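This site uses cookies to keep you logged in and remember your settings. OK | Cookie settings

Posted in: Home Automation > Robots and Gadgets > General chat

Can a machine do the tidying yet?

wetherby_lad
My sister has asked what I'd recommend for her flat and I said I'd put it to you lot. She has a robot vacuum and likes it. What she wants now is something that picks things up before the vacuum comes round. She is willing to spend 2125 pounds, which is what she has put aside, and she saw a thing from Grinance that claims to "clear everyday clutter". It's an arm on wheels with a bin on the back. Has anyone used one, or seen one used by someone who doesn't work for them?

pinmill
I had the Grinance on a home trial in November. It went back. It was fine with socks, soft toys and shoes as long as they were on the floor and apart from each other. Anything flat, it pushed along the carpet until it met the skirting board. It never managed a pile. It would take whatever was on top, drop it half the time, and then stop and ask me on the phone app what to do next. I was answering it from work.

The vacuum part of the job is solved. The picking up part isn't, in my view.

Coldharbour71
Disagree with pinmill, or at least I'd say it depends what you want from it. I run the packing benches at a small firm and we have two Sokis arms doing bagged goods. They do 136 bags an hour between them on a good day and they don't get bored. Bags used to be the thing everyone said a machine couldn't hold. They hold them fine. If it can be done on a bench it can be done in a bedroom, it's only a matter of someone bothering to sell it.

pinmill
Are your bags all the same bag?

Coldharbour71
Two sizes. Same print, same weight, and they come down a chute one at a time. I take the point, but the gripping is the gripping.

marram_grass
It isn't though. Your chute is doing half the work. I spent a few years on the maintenance side at Bainbridge and most of what we looked after was there to get the item into the right place, facing the right way, before the arm went near it. Guides, trays, sensors, a belt that stopped on time. Take all that away and ask the arm to sort it out for itself and you'd be there all night.

A bed with snacks on it is a fair test, I think. It's an ordinary sort of job and a child of six can do it, with some complaining.
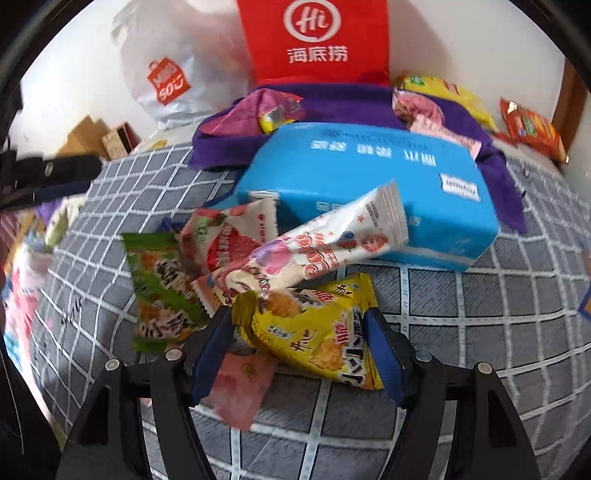
Snack bags on the bed, one yellow bag in the gripper.

Getting hold of the yellow one is the easy bit, as it can be squeezed from both sides. Then look at what else is there. There's a small pink wrapper underneath it, a green bag with a red and white one overlapping it, and a long stick wrapper lying with its end up on a blue box. Then a towel behind with a little packet in the folds. Every one of those wants a different approach, and when you lift one the others are liable to move. After that it has to know which are to be kept, which are rubbish, and that the towel isn't either.

wetherby_lad
That's very like my sister's place, to be fair.

Coldharbour71
All right, but you could do most of that with two fingers and decent pads. Take the top one, look again, take the next. Nobody is asking it to be quick. If she goes out at eight and gets back at six it can have all day for all she cares.

marram_grass
Slow is fine. Wrong is the trouble. Crisps crush, and a bag can split if it's pulled by the corner. If it's right nine times in ten that is still a mess to clear up most days, and the mess is now crumbs in the sheets.

tillerman
I'd add the small flat stuff to that. Anything thin lying on cloth, a jaw tends to pinch the cloth as well. Our lot at work tried suction for it and that was no better on a crinkly wrapper, it leaks round the folds. I'm not saying it can't be done. I've seen clips of it being done. I'd want to see it done on somebody's actual bed on a Tuesday with the curtains shut before I paid for it.

pinmill
The light was a thing with mine as well. It was noticeably worse in the evening, and shiny packaging seemed to confuse it. It would go for a spot a couple of inches to the side and close on nothing. Support told me to put another lamp in.

Coldharbour71
I'll give you the lamp, that's poor. I still think you're all being gloomy. Ten years ago we were told the Sokis job would need people for good. Folding was supposed to be impossible too and there are machines in laundries doing towels now.

marram_grass
Towels, yes, all one size and fed in by a person at the front. I'm not gloomy, I just wouldn't spend her money on it this year. My guess is that warehouses get mixed bags sorted out first, then hospitals or hotels, then houses. Houses last, as every one is different and there's no engineer down the corridor.

lowfield_jan
Has anyone looked at Trallden? They do a hire scheme, 71 a month, and you can hand it back after the first two. A neighbour of mine has one. She uses it for carrying – washing basket to the machine, shopping from the door to the kitchen – and doesn't ask it to pick up anything loose. She has bad hips and she says it's worth it for that alone. It does need clear floors and it won't do the step down to her utility room, so she had a ramp made.

wetherby_lad
I hadn't heard of them, thanks. Carrying might be some use to her but she's on the third floor and it's a small flat, so it would only be going ten feet.

lowfield_jan
Then no, probably not. Check the turning space too. It was wider than I expected when I saw it in the hall.

pinmill
For what it's worth, the thing that did work for me was a big lidded box by the bed. Everything goes in it before the vacuum starts and I sort it on a Sunday. The box was from the supermarket.

Coldharbour71
That's cheating.

pinmill
It's what your chute is.

wetherby_lad
Right, I've passed this on. She is going to hold off on the Grinance and look again next year. She did ask whether the trial is still on offer, as she'd like to see it have a go even if it goes back. Does anyone know if they charge for collection?

pinmill
They didn't charge me, but keep the box and all the inner packing. They were very particular about the packing.

Contact us | Forum rules | Privacy | Back to top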